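Cable day on the two-arm cell

10/24/24

So I finally got round to the job I've been putting off since May, which was sorting out the cables on the fruit cell. If you've read this blog for a while you'll know the cell: two white arms on a black rail, a marble-patterned top, grey walls, and me underneath with a torch in my teeth.

The left arm had started stuttering whenever it reached for the far corner. I blamed the wrist servo, ordered a spare from Dramine, and then found the cable was pulling tight at the elbow (the servo was fine, so now I own a spare).

What I did

Power off first, then every tie off the left arm. I went for purple cable from Segers, mostly for the colour, I'll admit! I held the gripper at full stretch while I measured, added some 10 cm on top, and clipped it to the white links with little white ties. Not too tight, it needs to slide a bit.

The right arm got the same cable but I left a big loop over the gripper, as that one spends its life pointing straight down into the basket.

Then the rail bolts. Two were loose. I went round the lot with the Vultley driver, homed both arms and ran the Skallmont test routine, 200 cycles at half speed, before letting them anywhere near fruit.

Back to work with a bag, a blue basket and my shopping:

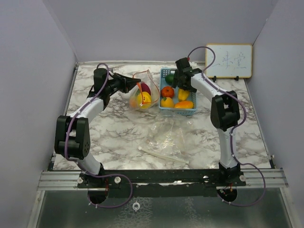
Still to do

The loops under the front rail hang lower than I'd like, so I want a proper clip down there. I also need to give that front panel a wipe, it's all smudges. Next check is at 400 cycles, and I'll write down the cable lengths this time.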